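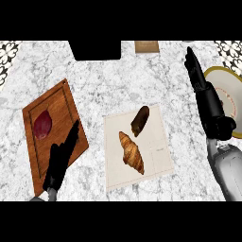

**Why does food law set a separate rule for surfaces that touch food?**

A surface that touches food can pass harmful material into it directly, so the law asks more of that surface than it asks of a wall, a ceiling, or a storeroom shelf.

## Unit 2: Cleaning, Disinfection, and the Written Record

Okulstead Institute, Certificate in Food Premises Management
Course leader: Morag Rankin
Revised August 7, 2022

### 2.1 Scope of the unit

This handout supports the second lecture of the course. It deals with cleaning as a duty of management. The chemistry of detergents is covered in Unit 4 and will be mentioned only where it affects the order of work. Students who missed the first lecture should read the Unit 1 notes before attempting the exercise in section 2.6.

### 2.2 Terms used in the lecture

**Cleaning** means the removal of food residue, grease, and dirt. It usually requires water, a detergent, and some form of rubbing.

**Disinfection** means the reduction of microorganisms to a level considered safe. It may be done by heat or by a chemical product. A disinfectant applied to a greasy surface loses much of its effect, and for this reason the two steps are kept apart in most written procedures.

**Contact time** is the period for which a disinfectant must stay on the surface before it is rinsed or left to dry. It is stated on the product label. Students often confuse it with drying time.

**Cross-contamination** is the transfer of harmful material from one food, surface, hand, or tool to another. Allergens are included in this definition for the purposes of the course.

### 2.3 The order of work

The procedure taught on this course has the following steps:

1. Clear the area and remove loose residue.
2. Wash with detergent and warm water.
3. Rinse.
4. Apply disinfectant and observe the contact time.
5. Rinse again if the label requires it.
6. Allow to air dry, or dry with a single-use cloth.

Reusable cloths remain the most common weak point in otherwise sound premises. A cloth used on a raw meat area and then on a serving counter undoes the work of both. Where reusable cloths are kept, the written procedure must state how they are separated, how they are laundered, and who is responsible for them.

### 2.4 Case for discussion: the Gachanja canteen

The Gachanja canteen prepared lunches for a staff of 291 on a single site. Its cleaning schedule was complete and signed for every shift in July. During a review, Cengiz Bilgin compared the signed sheets with the staff rota and found that several entries carried the initials of employees who were on leave. The supervisor had been filling in the sheets at the end of each week, using the names she expected to find on duty.

No illness was linked to the canteen. The review nevertheless treated the matter as serious. A record completed from memory cannot show that the work was done, and a manager who relies on it has no means of noticing when the work stops.

Points for discussion in the seminar:

- Who should sign a cleaning record, and at what moment?
- Would a shorter schedule have been filled in more faithfully?
- What should the reviewer have asked to see next?

### 2.5 Contents of a cleaning schedule

A schedule should name the item or area, the method, the product and its dilution, the frequency, and the person responsible. Protective equipment should be listed where the product calls for it. Frequency deserves some thought — "as required" is acceptable for a spill, but it is too vague for a refrigerator seal or a drain cover.

Older schedules, including the Plemden model used on this course since 2000, place all areas of the premises on one sheet. The present advice of the department is to keep one sheet per room and to display it there.

### 2.6 Exercise

Draw up a cleaning schedule for one room of a food business known to you. The schedule should fit on a single page. Attach a short note explaining the frequency chosen for any two items. Work is to be handed in at the Bruvano Building office before the third lecture. Late submissions require the written agreement of the course leader.

### 2.7 Reading

Course reader, chapter 2, together with the blank record sheets at the back of the volume. Chapter 3 is optional at this stage and will be needed for Unit 4.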